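Regulating a Mechanical Watch at Home

Posted 08/11/2020 by Etenesh Ayele
Filed under: Movements, Bench work

These steps cover rate adjustment on a hand-wound or automatic movement with a standard regulator lever. They were written up on a Stavberg field watch and checked again on a Hamdan diver. Free-sprung balances are not covered. If the watch is under warranty, opening the back will usually void it.

What you need

A timing machine or a phone app with a clip-on microphone
A case back opener that fits your case
A 4x loupe
Pegwood, cut to a chisel tip
A dust cover
A demagnetizer

Step 1. Demagnetize first. A magnetized hairspring runs fast, often by minutes a day, and the trace will look like a regulation fault. Pass the watch through the coil and draw it away slowly before you let go of the button.

Step 2. Wind fully. Give a hand-wound movement all its turns. An automatic can be wound from the crown until the slip is felt. Let it run for an hour before you take a reading.

Step 3. Record the rate in dial up, dial down, crown down and crown left. Set the lift angle on the machine to match the caliber. With the wrong angle the amplitude figure is useless, though the rate is still good. 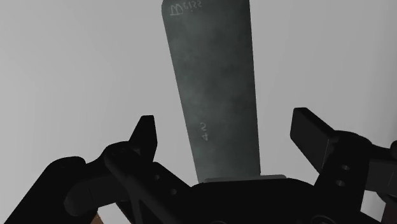 Ayantu Gebremichael wrote in to say that one set of readings is too few, and that she repeats all four positions after 24 hours so the low-wind rate is known before the back comes off. That is good practice. Add it if you have the time.

Step 4. Open the back and find the regulator. It sits on the balance cock, with a plus and minus scale or the letters F and S. The second lever, if there is one, holds the stud and sets beat error. Leave it alone unless beat error is above 0.8 ms.

Step 5. Move the regulator with the pegwood. Keep the tip well clear of the hairspring. The movement needed is very small – less than the width of the lever tip in most cases. Wait 30 seconds for the trace to settle, then read again.

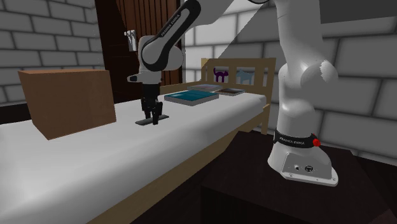

Can I use a steel screwdriver to push the lever?
It will move the lever, but a slip can ruin the hairspring, and a steel blade may carry magnetism back into the movement. Use pegwood or brass.

Step 6. Aim for an average of 0 to +5 seconds a day over the four positions. Do not chase zero in one position. On the Stavberg, dial up settled at +4 and crown down at -1, and it was left there.

Step 7. Check the gasket, close the back and wear the watch for a week. Note the error at the same hour each day. If the wrist rate is off by more than 3 seconds from the bench average, repeat from Step 3.

Revised in December: lift angle note added to Step 3.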